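4. Casting News and Viewer Expectations

4.1 Material

This section looks at how viewers responded to casting announcements for television dramas made jointly by companies in two countries. We collected comments posted under the announcements for three series: Reluretti, Jenar and Caron. Each series paired a lead actor from one country with a lead from the other, and each was announced at least two months before its first episode. Comments were taken from the official pages of the series and from the largest fan forum devoted to each. After duplicates, advertising and posts containing only emoji were removed, 2355 comments remained.

Comments were written in several languages, often mixed within one post. Two coders read each comment in its original language where they could, and worked from a translation where they could not. A comment could receive more than one code. Disagreements were settled by discussion, and the code book was revised once, after the first 900 comments had been read. Those comments were then coded again under the revised book.

4.2 What viewers talked about

The most common subject was language. Viewers wanted to know which language the foreign lead would speak on screen, whether the lines would be dubbed, and how much the actor already knew. Many had looked up old interviews and posted short clips as evidence. Opinions on dubbing were split in the Reluretti and Caron material. In the Jenar material they leaned against it, largely because the lead actress had a singing career and her voice was well known.

The second subject was the pairing itself. Commenters compared the two leads in age, height and earlier roles, and many decided whether the romance would be believable before any footage had been released. Posts of this kind drew more replies than any other. They also aged badly. In the Caron forum, several of the most active early critics of the pairing were posting in its favor by episode 5, and some quoted their own earlier comments when they did so.

A third subject was screen time. Fans who followed only one of the leads worried that the part would turn out to be small. Announcements that used the words "special role" or "joining the cast" set off this worry far more often than those that used "lead." We had expected the order of names in the headline to matter as well, but we found no clear pattern there.

4.3 Behind-the-scenes posts

Between the announcement and the first episode, the production companies posted material of their own: script readings, costume fittings, language lessons and short greetings from the set. Greetings from the two leads together did most to settle the arguments described in 4.2. Posts without any actors in them received few comments, and the comments they did receive were mostly requests for photos of the cast.

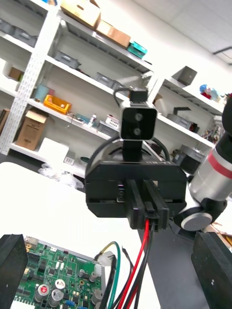
Figure 3. Equipment at close range.

Viewers who did comment on posts without actors tended to be a different group from those who argued over casting. They wrote shorter comments, returned less often and rarely mentioned either lead by name. Their attention went to the objects on view. A picture like Figure 3, with its two round lenses one above the other and a black connector plug held between two narrow fingers, gives a fan of the leads very little to discuss, while a viewer with an interest in technical work may look at it for some time. We coded remarks of this type as "craft" and kept them apart from the casting codes. Craft comments were rare in all three sets and had no visible link to whether the same account later wrote about the episodes.

4.4 Limits

The comments come from people who chose to post, and fans of the foreign leads are probably overrepresented. We did not have viewing figures for individual accounts and cannot say how many commenters watched the series. A fourth title, Nidby, was dropped from the study when its lead was replaced before filming began and most of the original announcement thread was deleted. The part of the thread that survived suggests that recasting produces a different kind of discussion, with more anger at the production company and less interest in language. We return to this point in Section 5.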